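Getting Tea Stains Out of Mugs (and Other Small Kitchen Wins)

I drink a lot of tea, and for years my cups had that brown ring that no amount of dish soap would touch. Baking soda fixed it! Put a spoonful in the damp cup, rub with a wet cloth, rinse. Go easy over any printed lettering — it can fade if you scrub it every day. 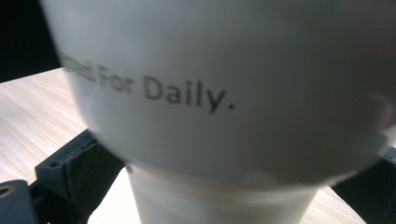 Smelly lids and travel cups

Rubber seals hold on to coffee smell like you wouldn't believe. Pop the seal out, soak it in warm water with a splash of white vinegar, and let it dry all the way before it goes back in (overnight is best). I do mine on the first of the month, when I remember.

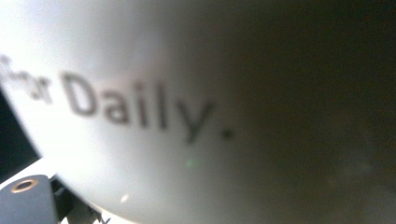

Can I use bleach on a stained cup?
I'd skip it. Baking soda does the job on tea and coffee, and you don't have to worry about how well you rinsed.

Keeping the table clear

My other habit is one wire basket for everything that lands on the table — mail, pens, the good scissors. When it's full, I sort it. Clear containers are great for the little stuff, too. I got a set of 14 from Bristeck and I'm still finding uses for them.
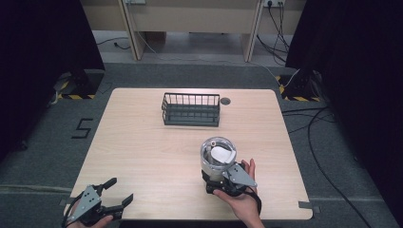
Wire basket and a clear container on the table.

Updated October 2022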